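**Vamell press-line recorder, desktop version**
Manufacturer: Pritance
Category: newsroom equipment, audio logging

The Vamell records the audio side of a local newsroom: incoming tip calls, police and fire briefings taken by phone, courthouse hallway feeds, and the audio return from a live truck. Each source is written to its own file with a time stamp. The unit runs without a computer attached and starts recording when power is applied.

It is intended for desks that cover crime, courts and city hall, where a reporter may need to check the exact wording of a statement some weeks after it was given. Recordings are kept in their original form. Trimming, leveling and noise reduction are applied to copies only.

### Inputs

The desktop version has six input channels. Each channel can be set to line level, handset or headset in the setup menu. Channels are independent, so a briefing can be recorded on one while a tip call comes in on another. An input with no signal is marked idle in the log and takes up no storage.

The handset input requires the Skukberg adapter, sold separately. The adapter fits between the phone base and the handset cord. It does not work with cordless phones. For softphones, use a line input and the headphone output of the computer.

### Storage and retention

Internal storage holds 2000 hours of single-channel audio at the standard setting. With several channels active, the available time is divided accordingly. When storage is full, the unit deletes the oldest unlocked file first. Files attached to a story can be locked from the front panel or the browser page, and a locked file stays until a user with editor rights releases it.

Every file is given a checksum at closing. The checksum is printed on the export sheet together with the channel name, start time, end time and the user who made the export. Newsrooms that receive a subpoena or a correction request can supply the sheet along with the audio.

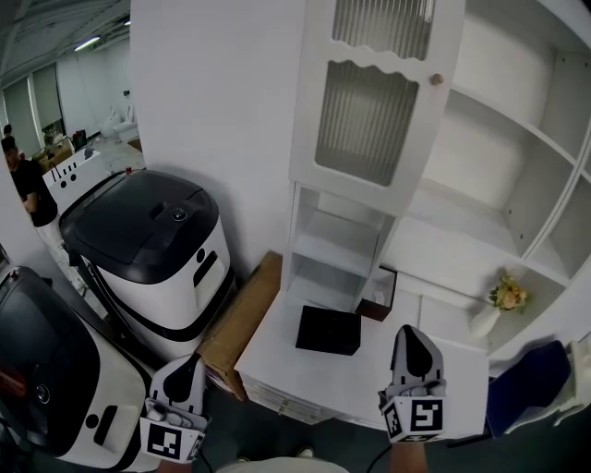 The Vamell has no fan and relies on air moving past the vents at the rear and on the left side. Leave both clear. Open shelving is preferred over closed storage: an empty cubby under a cabinet door, with a countertop below it, is a usable position if the unit fits with its clearances, while the space behind a glass-paneled door is unsuitable when the door is kept shut. Do not place paper, tissue boxes or other equipment against the vents. The front display should remain readable from the assignment desk.

### Marking and search

Pressing the MARK key during a recording places a marker on the active channel. The marker is set 20 seconds before the key press, which covers the normal delay between hearing a statement and reaching for the key. Markers can be named later. Names may contain letters, numbers and spaces.

Search works on channel, user, time and marker name. There is no speech-to-text in the unit. Exported files open in common transcription programs.

### Consent tone

Rules on recording phone calls differ from state to state. The consent tone is switched on at delivery for all handset channels and repeats at a fixed interval. Switching it off requires the administrator code, and the change is written to the log. Check with your station's or paper's legal adviser before changing this setting. Line inputs carry no tone.

### User accounts

Three levels are available. Reporters can record, mark and play back their own channels. Editors can also lock, release and export files. Administrators can change settings and clear storage. The log cannot be edited at any level.

### Power and connection

The external power supply is included. An internal battery closes open files properly after a power failure; it does not keep the unit recording. For continuous recording through an outage, connect the Vamell to a separate backup supply.

The network connection is wired. Wireless operation is not offered on this version.

### Supplied items

- Vamell desktop unit
- Power supply and cord
- Network cable
- Line input cables
- Printed setup guide

### Accessories

| Item | Order no. |
|---|---|
| Skukberg handset adapter | SK-H |
| Ueda foot switch for MARK | UE-176 |
| Ueda rack shelf | UE-R |

The foot switch plugs into the rear panel and needs no setup. The rack shelf holds one unit and has open sides.

Firmware updates are issued in January and on request when a fault has been confirmed. Updates install from the browser page and stop all recording while they run.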